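Limstead Potting Bench Top
Colours: bright yellow, moss, slate

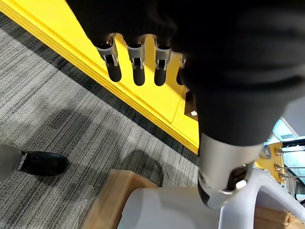 Bright yellow, with the raised lip along the edge.

$133.00, in stock, ships from our Skirnitz Road shed

I've been selling garden gear for a good while and I still get a bit silly over a decent potting top. It sits on whatever table you've already got, keeps the mix from wandering all over the place, and lifts off when you want the table back for lunch. I started using the Limstead at home in February, when I was potting up the last of my tomatoes in ridiculous heat, and I haven't gone back to newspaper (my knees and my broom are both grateful).

The lip is my favourite bit. I'm a messy potter, always have been, and I like being able to shove a heap of mix up against the edge and scoop from it with my hand. It also stops little tubes rolling off, and labels, and that one pencil.

Size and weight
Width: 82 cm
Weight: 8 kg
Assembly: none, just put it down

It's heavier than people expect. I can carry it by myself but I wouldn't want to do it up a flight of stairs, so if you're in a flat with a balcony, grab a mate. Please measure your table first too! We get more returns over a few centimetres than anything else, and the freight back isn't cheap.

Which colour?
Yellow, if you're asking me. Dropped seeds show up beautifully on it, especially the tiny dark ones like basil and poppy. Mylene Maglaya in our shop swears by the moss, and says the yellow is a bit much before her first coffee. Slate looks lovely in photos and shows every splash of hard water, so wipe it down if that sort of thing bothers you.

Looking after it
Brush the dry mix off, then give it a wash with warm soapy water and a soft cloth. No scourers. I do mine with diluted vinegar at the end of the season if I've had damping off in the seedlings. Don't leave it flat outside over winter or it will fill up with leaves and whatever the possums bring. Mine lives on its side behind the compost bins.

What goes with it
The Gorker hand scoop is the one I use, the short one, and the Buenaventura coir bricks if you don't want to lug bags home. Soak the bricks in a bucket first and give them plenty of time. I once tried to do it straight on the top and ended up with a brown lake.

Customer notes
Renato Dimaculangan: "Fits my old laundry table with room to spare. Wish it came with a hook for the scoop."
Maribeth Panganiban: "Bought for my mum, then bought another for me. Delivery was slower than I'd hoped but it was well wrapped."
Ronaldo Catacutan: "Good solid thing. Heavy. Slate does mark."

Delivery and returns
Flat rate to metro areas, and we'll ring you with a quote if you're further out. You've got a month to send it back if it's clean and unmarked. Pick-up from the shed is free, so bring a blanket for the boot and ask for Virgilio Ignacio at the counter.

Item code LB-236
Page updated Jul 10, 2021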